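Ticket 726: Second gripper for Boditz cell, quote and budget
Status: Open, waiting on supplier
Raised by: Auður Snorradóttir
Assigned to: Valdemar Oddsson 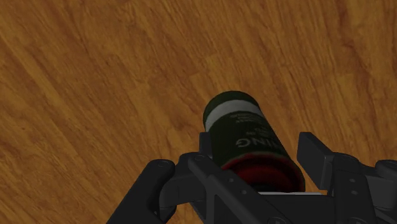

Request
We need a price for a two-finger gripper for the Boditz cell before the March budget closes. The simulation uses the Grekero model with a can on a wood surface. Please confirm whether we can buy the same one or should go for the Jelar.

Log

09:40 Valdemar
Checked the Grekero listing. Quote is 183 per set for spare finger pads, gripper itself priced on request. Have asked Hallgrímsson for a figure including the mounting plate.

11:15 Auður
Please ask for delivery time too. Last order took some 50 days and we paid for bench space we could not use.

13:05 Valdemar
Hallgrímsson can supply either make. The Jelar needs a different cable and a new controller licence, neither of which is in our budget line. The Grekero fits the controller we have.

14:30 Auður
Then leave the Jelar out unless the Grekero price comes back over the limit. Add 2 sets of pads to the order. Can the plate go under workshop costs?

14:50 Valdemar
Yes, plate moved to workshop costs. Pads added. Still no written price for the gripper. Ticket stays open until Hallgrímsson replies.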